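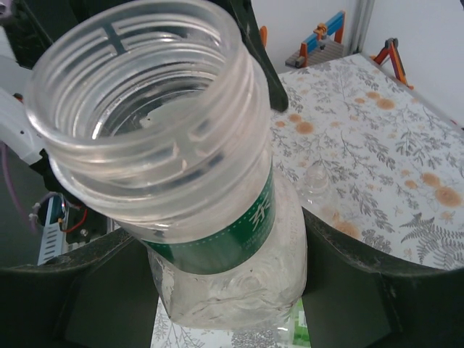 By the Pinbridge equipment desk
Filed under: Handling / Bench arms / Reviewed on the job

Closel two-finger bench arm, bottle handling kit

Price: on request, which usually means more than you hoped
Fingers: 2, dark finish, replaceable
Warranty: 7 months on the fingers, longer on the arm
Supplied by: Brirden

We sell this kit, so take our praise with a grain of salt. We'll try to keep it short.

The sales sheet says the Closel "frees your people from repetitive handling." We asked the packing crew at Arabzadeh, a customer that has had the kit since January, what they had been freed to do. Mostly they stand next to it. Somebody still has to set out the bottles, top up the tray and step in when one lands on its side. The crew didn't call the work harder. They called it duller, and a couple of them asked to go back to the loading door.

Holding a thin plastic bottle is a fair test of any gripper. With the cap off and a little water in the bottom, there is not much to push against, and the body creases easily. The fingers press in from both sides, low on the bottle and below the label, and you can tilt it with the open neck up. Set the grip force yourself before you trust it with anything that has to look good on a shelf. The factory setting is too eager for our taste.

Clear plastic is the other sore point. Shiny necks and see-through walls give cameras trouble, and a patterned table cover doesn't help. Brirden says the newer software handles this. We would ask for a trial on your own bench, with your own bottles, before signing.

What you should budget for: 46 hours of setup and training, paid, during the shift. Don't let anyone tell you the crew can learn it over lunch. Plan on 5 spare finger pads as well.

What it will not do: replace the person who notices that a label is wrong. If your business case depends on cutting that job, we'd rather you bought something else.

In stock at the Pinbridge warehouse. Trial units go out by the week, and return shipping is on you.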